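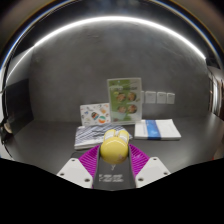 *Foto: Maj-Britt Strand*

## 4. Den Nachtlichtwecker Raltivum einrichten

Schön, dass Sie bis hierher gekommen sind! Die Batterien sitzen, die Klappe ist zu, und jetzt geht es an den gemütlichen Teil — die Weckzeit und das Licht fürs Kinderzimmer. Nehmen Sie sich ruhig einen Moment Zeit und lassen Sie Ihr Kind mitdrücken, wenn es mag.

1. Halten Sie die Mondtaste gedrückt, bis die Anzeige blinkt.
2. Stellen Sie mit den Pfeiltasten zuerst die Stunde und dann die Minuten ein.
3. Drücken Sie die Mondtaste noch einmal kurz. Ein leiser Ton bestätigt die Uhrzeit.

> **Hinweis:** Im Auslieferungszustand klingelt der Wecker um 8 Uhr. Für Schulkinder ist das meistens zu spät, also bitte gleich anpassen.

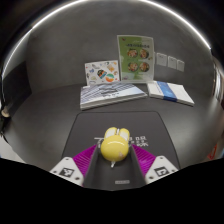
4. Wählen Sie nun mit dem Drehrad die Helligkeit. Wir beginnen zu Hause immer ganz unten und drehen an den langen Dezemberabenden ein kleines Stück höher.

> **Vorsicht:** Stellen Sie den Wecker nicht ins Bett und decken Sie ihn nicht mit Kissen oder Decken zu. Das Netzteil gehört außer Reichweite kleiner Kinder.

Falls die Anzeige nach Schritt 3 weiterblinkt, nehmen Sie die Batterien kurz heraus und fangen noch einmal von vorn an. Das Netzteil von Sevley (Bestellnummer 1460) liegt nicht bei, Sie bekommen es im Fachhandel.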